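Right, jumpers. September again, chilly by teatime, and I've got the big bag down from the loft. Quick post as I've got a train at 6 and haven't packed.

Lost two over the summer. One to moths, one to me (forty wash, wool, my own stupid fault, it'd fit a teddy now). So this is mostly a note to self on how not to do it again.

Washing first. Cold water, the bath if it's a big one, a capful of the wool stuff and no more. I used to chuck in loads and then spend half an hour rinsing. Leave it alone for a bit. Don't rub. Press the water out, then roll it up in an old towel and kneel on it — very satisfying, bad for the knees.

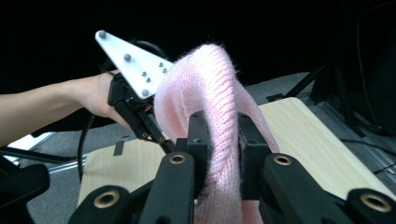 Then flat to dry. I know, I know, everyone says it, and for years I hung mine off the banister by the shoulders and wondered why the sleeves came down to my knees. Flat, on a towel, turned over next morning. Not on the radiator. My nan's old house in Tatcombe had a proper airing cupboard and I've never got over not having one.

Moths. Ugh. The ones you see flying about aren't even the ones doing the eating, it's the grubs, and they like a jumper thats been worn and put away grubby. So wash before storing, even if it looks clean. Cedar balls smell lovely and I've no idea if they do anything much. What did work for me was the freezer — jumper in a sealed bag, squash the air out, 3 weeks behind the peas. Probably longer than it needs. I forgot about them.

Bobbles. Bought a little comb off the market at Skistham and it's better than the battery shaver, which ate a hole in a cuff. Short strokes, jumper flat on the table, don't go near the seams. Oddly soothing with the radio on. I did a whole cardigan during one play and couldn't tell you a thing about the plot.

Folding or hanging? Folding. Always folding. Heavy ones at the bottom, and I've stopped doing tall piles becuase the one I want is always at the bottom and the whole lot goes over. 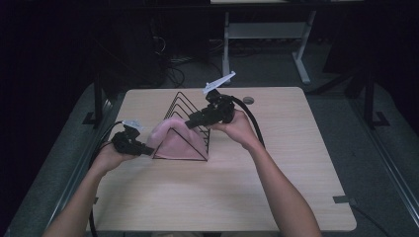
Efren Macapagal wrote in under the last post to say I'm wrong about folding, or half wrong. Fold it in half lengthways, he says, lay it over the hanger with the armpit at the hook, then body over one side and sleeves over the other. No shoulder bumps, and you can see everything you own. He's done it that way for years and hasn't stretched one yet.

Tried it last night with the grey one. Looks a bit daft but it does stay put. Might do the thin ones like that and keep the chunky ones in the drawer, will report back.

Still to do: darn the elbow on the green, find the other bag, buy more wool wash. Train. Going.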